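3.2 Loft recovery in wool and latex pillows

Pillows from two suppliers, Omberg and Vundutel, were compared for loft, meaning the height of the pillow when it lies flat with no weight on it. The Omberg pillow is filled with carded wool and the Vundutel pillow with shredded latex. Both are sold as firm and meant for side sleepers. Each pillow was aired for 12 hours and then pressed under a flat plate for 30 minutes. Loft was read before pressing and again after the plate came off. The cotton covers stayed on throughout, as they would at home.
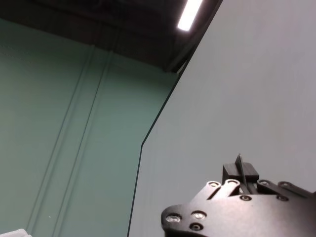 Figure 2. Gripper with black metal plates and screws.

Does a firm pillow keep its height better than a soft one?

Fill matters more than the firmness printed on the label. The latex pillow came back close to its starting height soon after the plate was lifted. The wool pillow stayed lower and needed shaking by hand before it filled out again. This agrees with the earlier Kawaguchi trial, where wool packed down most at the center.

Washing was left out of this section. The Arnholm covers used in Section 4 shrink slightly on the first wash and press on the fill, so their readings cannot be set beside the ones given in this section. Readings for the pillow corners are also held over to Section 4. The corners carry little weight in side sleeping, and the seams there made the height hard to read the same way twice.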